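Gellent Bridville Works

The Bridville works is an assembly and packing site operated by Gellent, a maker of small household fittings. It employs 300 people and is known mainly for its gradual move to automated handling, which began in one packing hall and was later extended to product testing and sample preparation.

Background

Until the change, packing at Bridville was done by hand in teams of 17, with each team responsible for one product line. Simple lifting arms were brought in first, for the heaviest cartons. Jointed robotic hands followed in April of the next year, after a trial at the company's smaller site in Mendia. The program was led by Silvan Strebel, then head of operations, who required that every new station be tested by the staff who would work beside it.

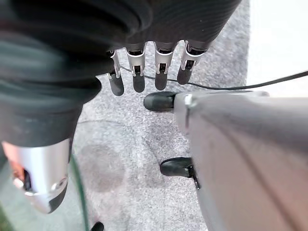
Fingers of a robotic hand, with silver joint brackets and rounded black tips.

Effects on staff

Gellent agreed with employee representatives that no permanent post would be cut during the first 3 years. Most packers moved to inspection, machine setup or maintenance. Each received 90 hours of paid training, split between classroom lessons and supervised work. A new job grade, station attendant, was created for employees who clear stoppages, change fingertips and record faults.

Reports of wrist and shoulder strain fell in the packing hall. Attendants, however, described the new work as more solitary than team packing, and several asked to return to manual lines. The company responded by pairing attendants and rotating them between stations -- a practice later adopted at its Holanda site. Disputes over pay for the new grade continued for some time and were settled by a separate agreement covering night shifts.

Current use

Small mixed orders are still packed by hand. Automated stations handle repeat orders and fragile items, and attendants may stop any station without a supervisor's approval.

Page last revised 2023-10-24.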